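Storage and Organizing > Kitchen and pantry
Thread: Black wire mesh basket, keep it or go solid?

skikberg_attic
I have a black wire mesh basket with small square openings and thicker rods around the rim. It stands against a plain light wall, with pink squares and white lines under it. I want to keep onions and potatoes in it, but my sister says small stuff and skins will fall through and I should get a solid bin. I paid 199 for a set of four last August (not dollars) and would like to use them.
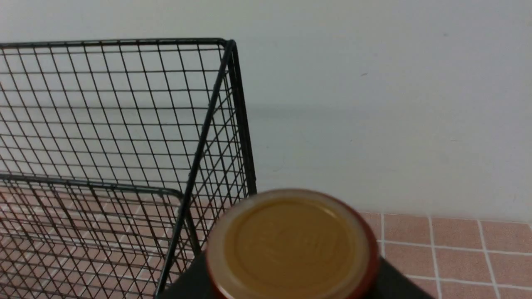
What can you put in the bottom of a wire basket to catch onion skins?
A sheet of brown paper or a cut piece of shelf liner works. Change the paper when it gets dusty.

B. Goicoechea
Keep the wire. Onions need air. I had mine in a solid Rirnau tub for one winter and threw out half of them. Put the potatoes in a different basket, though. They go bad faster next to onions.

pantryshalini
I disagree about wire for potatoes. They need to be in the dark, and mesh lets light in from every side. I use a paper bag with the top folded over, inside the basket. For onions I agree with Baltasar.

B. Goicoechea
The bag is fine if you leave the top a little open. Mine are in a closet so I don't bother.

llorente_lane
Wire baskets are a pain to clean. Grease and dust stick where the wires cross. I gave mine away and bought Hutbridge bins with lids. Wipe them once and you're done.

skikberg_attic
How do you all clean yours? I have been using a damp cloth and it snags on the corners. 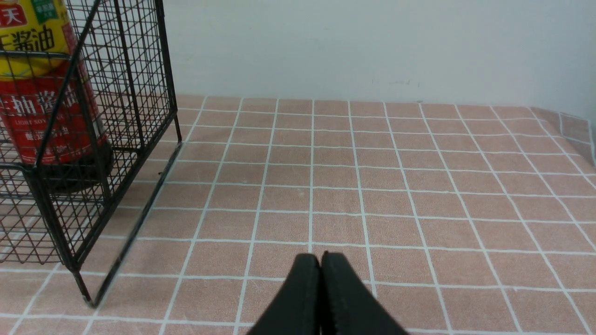
Wire basket at the left, by the wall.

pantryshalini
Dish brush and warm soapy water, then dry it with a towel right away. If the coating is chipped anywhere it will rust at that spot. I do mine every couple of months.

llorente_lane
See, that is more work than a bin.

B. Goicoechea
It takes five minutes. Also pull it an inch off the wall. The rim on mine left a gray line on the paint that I had to touch up.

skikberg_attic
Ok, onions in the wire with paper under them, potatoes in a bag in the second one. I'll move both out from the wall a bit. Does anyone put garlic in with the onions?

pantryshalini
I do. Same basket, in a small bowl so the cloves don't slip down the side.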